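Handbuch Vorführplatz, Abschnitt 9: Greifvorführung am Tag der offenen Tür

Dieser Abschnitt gilt für den Platz an der Spüle. Er setzt voraus, dass der Arm montiert und nach Abschnitt 4 referenziert ist. Aufbau und Probelauf müssen vor dem Einlass abgeschlossen sein.
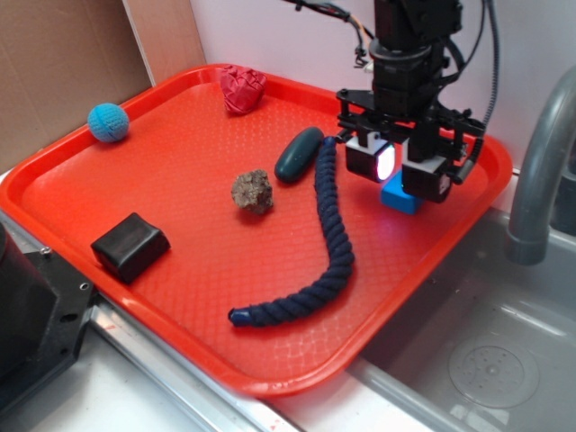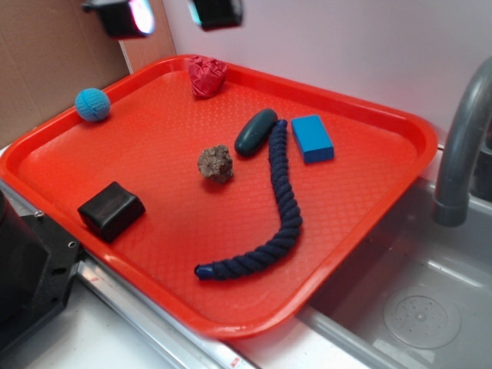
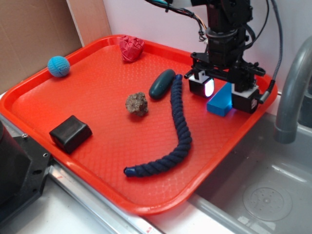
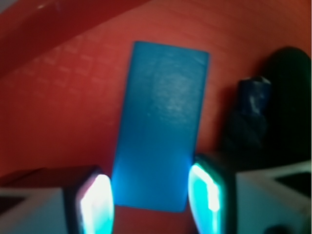
Rotes Tablett mit blauem Block.

Popescu Automation – Abteilung Vorführtechnik, Standort Urkbridge

9.1 Aufbau

1. Tablett auf die Arbeitsplatte neben das Becken stellen. Es darf schräg stehen, aber nicht kippeln.
2. Gegenstände mit Abstand verteilen: Häkelball, Stein, Seil, grünes Oval, schwarzer Block, blauer Block und das rote Teil. Den blauen Block flach auf die rechte Seite legen.
3. Wasserhahn schließen und den Auslauf über das Becken drehen.
4. Kabel am Arm von Hand nachführen. Kein Kabel darf zwischen die Greiffinger geraten.
5. Absperrband im Abstand von 157 cm zur Thekenkante spannen.

ACHTUNG: Vor jedem Griff in das Tablett den Arm anhalten und die Freigabe am Bedienpult zurücknehmen. Das gilt auch beim Umlegen eines einzelnen Gegenstands.

9.2 Probelauf

1. Programm »Dinoditz« laden und die Geschwindigkeit auf 20 Prozent stellen.
2. Arm über den blauen Block fahren. Beide Finger müssen geöffnet sein.
3. Bild der Handgelenkkamera prüfen. Der Block soll zwischen den beiden leuchtenden Fingerflächen liegen, mit rotem Untergrund auf beiden Seiten. Leichte Unschärfe ist zulässig.
4. Finger schließen, Block anheben und wieder ablegen.
5. Bei fehlerfreiem Lauf die Geschwindigkeit auf 50 Prozent erhöhen und den Ablauf wiederholen. Höhere Werte sind bei Publikum gesperrt.

Hinweis: Das Seil kann beim Ablegen mitgezogen werden. In diesem Fall anhalten und das Seil neu legen – der Stein bleibt in der Mitte.

9.3 Vorführung

1. Besucher hinter das Absperrband bitten.
2. Ablauf kurz ansagen, dann starten. Während der Bewegung bleibt eine Hand am Not-Halt.
3. Wünsche aus dem Publikum (anderer Gegenstand, andere Lage) erst nach Stillstand ausführen. Nach dem Umlegen mit einem langsamen Lauf beginnen.
4. Verliert der Greifer einen Gegenstand, nicht nachfassen. Anhalten, Freigabe zurücknehmen, Tablett neu ordnen.

VORSICHT: Kinder nur in Begleitung an das Band lassen. Die Gegenstände werden nicht herausgegeben.

9.4 Abbau

Arm in Parkstellung fahren und ausschalten. Gegenstände in die Kiste »Celtell« legen. Störungen mit Uhrzeit in das Platzbuch eintragen.

Stand: 29. August 2020. Bearbeitung: Karthikeyan D'Souza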